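1/ Budget for the second arm is settled. Fullon quoted 1673 per unit, gripper included, spares extra.

2/ Zwahlen came in lower, but wants 70 up front for each spare finger set. We get through spares quickly, so Fullon wins over a full year.

3/ Seraina Aebischer asked for 3 sets on the shelf before November. Agreed. Lead time is the real cost.

4/ No spend on new props. The toy kitchen stays as the test bench.
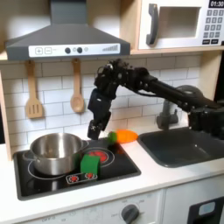

5/ Cable sleeving goes on the same order. Wendelin Hauser signs it off, then it ships to Flisham.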